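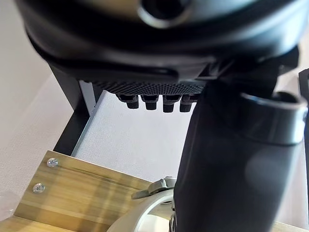

¿Cómo deben limpiarse los paneles divisorios Vanell?
Con un paño de microfibra ligeramente humedecido y jabón neutro. No se admite el uso de disolventes ni de estropajos.

¿Se pueden solicitar paneles de otro color?
Sí, para pedidos a partir de 100 unidades. La carta de colores Provetti está disponible en las oficinas de Jisurby.

¿Qué plazo existe para comunicar desperfectos?
Las incidencias se dirigirán por escrito a Keegan Sutherland, Atención al Cliente, extensión 732, antes del martes siguiente a la entrega.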